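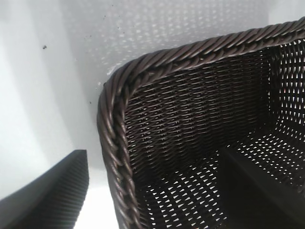 Preltham Chamber Players — spring planning meeting
Saturday, April 20, 2019
Minutes taken by me, Špela Milošević (second violin), so please send me your corrections gently!

We started late as usual, mostly over a long argument about parking, and then got going on the June recording.

1. The CD. Bornus Hall has us down for two evenings in June. I'd hoped for three, but the hall wants 445 dollars a night and we have 566 left over from the winter concerts, so even the second night needs some fundraising (see item 3). We agreed to get the slow pieces done on the first night while everybody's fresh. The cello section asked for it to go the other way around and lost the vote, and I've promised to write down that they weren't happy.

2. Track list. The folk dance suite is in, all four movements. The lullaby is in too — I love that arrangement and said so at some length (sorry). The big waltz is still up in the air. Our violas think it drags without a piano and I kind of agree with them, but we'll play it through twice more before we decide. The tango is out.

3. Money. We'll do a bake sale and a short program at the Aquino library. Tickets will be five dollars and there are 50 seats. I offered to make the posters, and then remembered how the last ones came out, so if anybody has a decent printer please call me.

4. Cover and title. "Evenings at Bornus" got the most hands. I still like "Second Helping," but fine. Fevau Press can do a short run of 30 copies first, and we can order more if those go. Liner notes need to be in before the first recording night, one paragraph per piece, and please no jokes about the oboe.

5. Rehearsals. We're staying with Tuesdays at seven. Bring pencils, your own stand, and the new bowings for the second dance — I'll email them tonight to everyone who left early.

6. Other business. We still have somebody's blue folder with the Christmas parts in it. It's at my place.

Next meeting after rehearsal, first Tuesday in June.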